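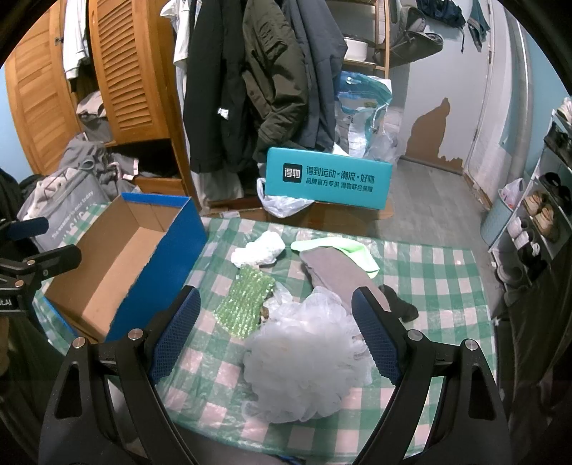

Kit corner: the Flaka hand grip, second look

Quick one this issue, deadline was yesterday. Had the Flaka hand-held gripper from Sonano for most of June and finally got enough hours on it to say something useful.

What you get: two black fingers, blue pads on the inside faces, camera mount, carry bag, one spare set of pads. Price is 1686 for the single, 3000 for the pair. Get the pair if you can. Most of what we care about is household stuff, cloth and bags and socks, and with cloth you want a second hand to hold the other end.

Pads first. Good on fabric. Good on anything that crumples. Less happy on thin clear plastic, which slides if you close too slow. Cleaning is a damp rag, lint gets in there and you will be doing it alot.

Screws on the finger brackets are on top and easy to reach. Pads swap in 3 minutes, no special driver. Big step up from the Jellau, where you had to take half the front off.
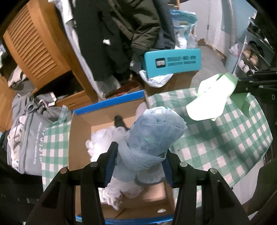 Packing jobs were the real test for me. Open box on the table, soft things going in one by one. The fingers hold a rolled-up bundle upright without squashing it flat, and there's enough clearance to get down past the rim of a shoebox. Deeper boxes, your knuckles hit first. Ridwan Lubis has bigger hands than me and says the handle is too short, full stop. He taped foam on his.

Weight is fine for an hour. After that the wrist knows about it.

Gripes: the manual is one sheet. Trigger squeaks. Sonano took nine days to answer an email and then sent me the same one sheet.

Software is the Sumampouw recorder, same as the old kit, so your exisiting folders still open. Logged 1072 clips, lost two, both my fault (full card).

Would I buy it? The pair, yes. The single, only if you already own one.

Loan set is free again from 06/12/2025. Reply to this email if you want it, first come gets it. Bring it back with the pads clean please.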